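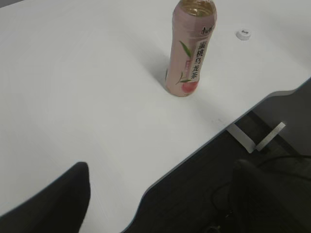
뚜껑이 열린 복숭아 우롱차 병과 책상 위의 흰 뚜껑. 손목 카메라 시점.

브렐로우(Brellow) 작업실에서는 두 팔 로봇에게 음료 병을 다루는 법을 가르치고 있다. 가르친다고 해도 말로 설명하는 것은 없다. 사람이 로봇을 조종해서 같은 동작을 여러 번 보여 주고, 그 기록을 모아서 학습 시스템에 넣는다. 나는 이 일을 맡은 담당자를 오후 네 시쯤에 만났다. 담당자는 이름을 쓰지 말아 달라고 부탁했고, 나는 그렇게 하기로 했다.

먼저 왜 병뚜껑인지 물었다. 담당자는 조금 생각한 다음에 대답했다. "병뚜껑은 두 손이 필요합니다. 한 손은 잡고, 다른 손은 돌려야 합니다. 사람은 이것을 생각하지 않고 하지만, 조종기를 잡고 해 보면 갑자기 어려워집니다. 병을 세게 잡으면 찌그러지고, 약하게 잡으면 병이 같이 돌아갑니다."

지금까지 모은 기록은 1000개에 가깝다고 한다. 나는 많다고 생각했지만 담당자의 의견은 달랐다. "숫자만 보면 많습니다. 그런데 처음에 모은 것은 병의 위치가 거의 같았습니다. 그래서 학습한 로봇이 그 자리에서만 잘했습니다. 병을 손바닥 하나만큼 옮기면 빈 곳을 잡았습니다."

그 뒤로 팀은 방법을 바꾸었다. 한 번 기록할 때마다 병을 다른 자리에 놓고, 50번이 끝나면 다른 음료로 바꾼다. 라벨의 색과 병의 모양이 달라지면 카메라에 보이는 것도 달라지기 때문에 이 순서를 꼭 지킨다고 했다. 작업 계획은 쿠수마(Kusuma)라는 내부 프로그램이 정해 주고, 조종하는 사람은 화면에 나오는 자리를 따라서 병을 놓는다.

실패한 기록은 버리는지도 궁금했다. "전부 버리지는 않습니다. 뚜껑을 한 번 놓쳤지만 다시 잡아서 열었다면, 저는 그 기록을 좋아합니다. 로봇도 나중에 놓칠 것이니까요. 다시 잡는 모습을 본 적이 없으면 로봇은 그냥 멈춥니다." 다만 사람이 망설여서 팔이 오래 서 있는 기록은 뺀다. 로봇이 그 망설임까지 배운다는 것이다. 지난 4월에는 이런 이유로 하루에 31개를 뺀 적도 있다고 했다.

나는 카메라에 대해서도 질문했다. 손목에 있는 카메라는 병에 가까이 가면 아주 자세히 보지만, 다른 팔이 무엇을 하는지는 잘 모른다. 고정된 카메라는 반대로 전체를 보지만 병 입구의 작은 움직임을 놓치기 쉽다. 그래서 두 종류의 영상을 같은 시각에 맞추어 저장한다. "시각이 조금만 어긋나도 문제가 됩니다. 손가락은 벌써 닫혔는데 영상에서는 아직 열려 있으면, 시스템은 무엇을 믿어야 할지 모릅니다."

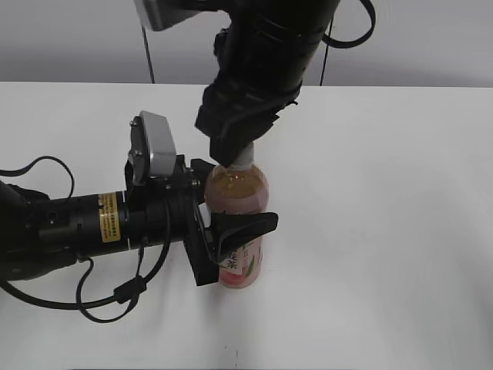
그레세오(Greseo)의 의견은 좀 다르다. 그쪽에서는 시각을 맞추는 일보다 조종하는 사람의 습관이 더 큰 문제라고 전해 왔다. 한 사람이 계속 기록하면 언제나 같은 방향에서 뚜껑에 다가가고, 로봇은 그 방향밖에 모르게 된다는 설명이었다.

담당자에게 이 말을 전했더니 고개를 끄덕였다. "맞는 말입니다. 우리는 지금 여섯 사람이 교대로 조종합니다. 기록을 보면 누가 했는지 저는 대개 알 수 있습니다. 어떤 사람은 뚜껑을 조금씩 여러 번 돌리고, 어떤 사람은 한 번에 크게 돌립니다." 어느 쪽이 더 좋은지는 아직 결정하지 않았다. 당분간 두 방법을 모두 남겨 두고, 학습이 끝난 다음에 비교할 생각이라고 한다.

마지막으로 가장 힘든 점을 물었다. 나는 기계의 고장이라는 답을 예상했는데, 담당자는 집중력이라고 말했다. "같은 동작을 오래 하면 손이 빨라집니다. 본인은 잘하고 있다고 느끼지만, 기록을 다시 보면 거칠어져 있습니다. 그래서 중간에 쉬게 하고, 쉬고 온 사람에게는 앞의 기록을 하나 보여 줍니다."

다음에 모을 동작은 뚜껑을 다시 닫는 일이다. 나사산을 맞추어야 해서 여는 것보다 오래 걸릴 것으로 보고 있으며, 기록 방법은 비크네스(Bikness) 쪽과 함께 정하는 중이다.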